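Bendham workshop's two-armed helper gets to grips with the furniture

Last updated: Mon 20 April

A shared workshop in Bendham has spent the winter building a pair of robot arms, and has now reached the stage of finding out what to do with them. The answer, for the time being, is chairs.

The machine is called Preno. It was begun in October by Takumi Hamada, who repairs sewing machines for a living, and Kaede Shibata, who teaches evening classes in bookkeeping and says the arms are the first thing she has ever built that didn't balance. Both are members of Chambi, the workshop that took over the old carpet showroom on the Mukum road and still has the carpet firm's opening hours painted on the door.

Preno was meant to help with the repair evenings. People bring in things with wobbly legs, and somebody has to hold the wobbly thing still while somebody else looks underneath it. The holding is dull and hard on the back. Hamada thought a machine could do it. Shibata thought a machine could do it for less than £2,507, that being the sum in the workshop's equipment pot, and was put in charge of finding out.

She came in under, by £102, and the change went on a kettle. Members who have used both report that the kettle is quicker.

The trouble with furniture, according to Hamada, is that it was all designed by people who expected it to be picked up by other people. A person will grab a chair by whatever part is nearest and sort the rest out on the way. Preno has to be shown. One of the two builders steers the arms through a job by hand control, over and over, and the recordings are used to teach the machine to have a go on its own.

"You learn a lot about your own habits," said Shibata. "I had no idea I turned a chair over with my hip. Preno hasn't got a hip. We had to start again."

Garden chairs were chosen to begin with on the grounds that they are light, cheap and hard to insult. A wooden dining chair was tried in the first weeks and is now a stool.
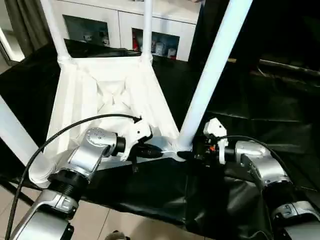
The two arms have to agree with each other, and this has taken up most of the spring. Early on, each would set about the job as though the other weren't there, and a chair with one arm pulling left and the other pulling right goes nowhere with a good deal of creaking. Hamada slowed everything down until the pair could be trusted in the same patch of air. A full turn, from standing on its feet to lying with its underside ready for inspection, now takes 25 minutes if nothing goes wrong.

A person can do it in one second. Hamada has been told this by a great many visitors and has begun answering before they finish.

White plastic has brought problems of its own. Under bright lights the cameras struggle to tell where one part of a pale seat stops and the next begins, and the ridges moulded into the underside give the software plenty to be wrong about. Dark sheeting makes an outline easier to pick out, at the price of creasing every time something is dragged over it. Shibata smooths it down between runs. She has asked whether the machine might be taught to do this, and Hamada has gone quiet on the subject.

The grippers have been rebuilt more often than anything else. The first set closed nicely on a pencil and slid straight off a chair leg. The second gripped so well that a member had to be fetched from the pottery room to help get the chair back. The present ones are a compromise, and a drawer under the main bench holds all their ancestors, along with a note asking people not to use them as clothes pegs.

Not every member is won over. At the last open meeting it was pointed out that the repair evenings have always had enough hands, and that the hands usually bring cake. There was also a question about noise, which Hamada dealt with by switching the arms off, and a question about insurance, which he did not deal with. The meeting voted to let the work run on until the autumn and then look at it again.

The builders' next target is the folding chair. Shibata describes this as ambitious. A folding chair changes shape while you're holding it, sometimes with your thumb inside, and Preno has so far only met furniture that stays put. There are also plans to let it hold a torch, though with both arms busy on the chair it is not clear what it would hold it with. A third arm has been mentioned. Shibata has mentioned the equipment pot.

Anyone with an unwanted plastic chair can leave it inside the Chambi side door during opening hours, meaning the ones on the paper notice and not the ones painted on the glass. Chairs in good order are welcome, and chairs in poor order are preferred. The workshop already has 2 sun loungers and would be grateful not to be given another.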